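Section 4. Comparing Grippers in the Simulated Kitchen

4.1 Purpose of this section

This section sets out how to compare two or more grippers on the same simulated arm before any hardware is ordered or fitted. It assumes that the Clolen workbench software has been installed as set out in Section 2 and that the arm model has been loaded and checked as set out in Section 3. Users who intend to compare arms or controllers should read Section 5 instead, although the rules on scoring in 4.5 apply to both.

The results of a comparison are valid only for the scene, the controller settings and the objects with which they were obtained. They should not be quoted for other scenes.

4.2 Before you begin

Confirm that each gripper to be tested has its own description file, and that the file states the finger length, the greatest opening and the closing force. Files supplied by Bernberg already contain these values. Files converted from other formats often do not, and the software will then use its default values without giving a warning.

Caution: Do not compare a gripper that uses default values with one that uses measured values. The scores will look reasonable and will be of no use.

Close any other program that makes heavy use of the graphics card. Where the computer is shared, the long run in 4.4 is best started in the evening.

4.3 Setting up the scene

1. From the Scenes menu, open Kitchen Corner.

2. Select the arm and attach the first gripper. The name of the gripper appears in the status line when it has been accepted.

3. Press Home. The arm moves to its starting position. If any joint is marked in red in the joint list, return to Section 3.

4. Open the Objects panel and choose one object as the target. Small, flat objects show the differences between grippers most clearly and are recommended for a first comparison.

5. Set the number of attempts to 12 for the short run.

6. Enter a seed number and write it down. The same seed must be used for every gripper in the comparison.

Note: Changing the seed moves the objects on the worktop. Two grippers tested with different seeds have not been given the same task. 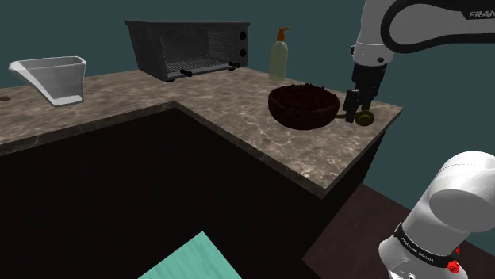 The approach height is measured from the fingertips to the surface of the worktop. It is set to 40 mm by default. A lower value shortens each attempt but raises the chance that a finger will touch a neighbouring object on the way down. Where the target lies close to a bowl or other container, leave the default value in place for the short run and reduce it only when all grippers have completed that run without a collision.

The closing speed should be set to 70 per cent for all grippers, including those able to close faster. Wide fingers tend to push a flat object along the surface before they take hold of it, and a high closing speed makes this worse.

4.4 Running the comparison

1. Press Start. Do not move the viewing camera during the first attempt, as the software is still storing the scene.

2. When the short run has ended, open the Contacts page and look for entries marked "unplanned". A few such entries are acceptable. If they appear in every attempt, the finger length in the description file is probably wrong.

3. Save the results under the name of the gripper.

4. Attach the next gripper, press Home and repeat from step 1. Leave the seed, the approach height and the closing speed as they are.

5. When every gripper has completed the short run, set the number of attempts to 3,000 and start the long run. Grippers are then tested in the order in which they were saved.

Caution: If the long run is stopped by hand, the attempt in progress is recorded as a failure. Delete that entry before scoring.

4.5 Scoring

An attempt counts as a success when the target has been lifted clear of the worktop and held until the timer ends. An object that is lifted and then dropped is recorded separately as a slip. Slips must be reported in their own column and may not be added to the successes.

The Fludwood score sheet is supplied with the software and may be used without change. Users who prefer their own sheet should record at least the gripper name, the seed, the approach height, the closing speed, the successes, the slips and the unplanned contacts.

Where two grippers obtain similar scores, repeat the long run with a second seed. The Halilović method, described in Appendix C, may be used to combine the two sets of results.

4.6 Known faults

The Contacts page may remain blank after a gripper has been changed. Close the page and open it again.

Files saved with an accented letter in the gripper name cannot be opened on some computers. Use plain letters until this has been corrected.

Reports of other faults should be sent to Hugo Brunet at the support desk, with the seed number and the saved results attached.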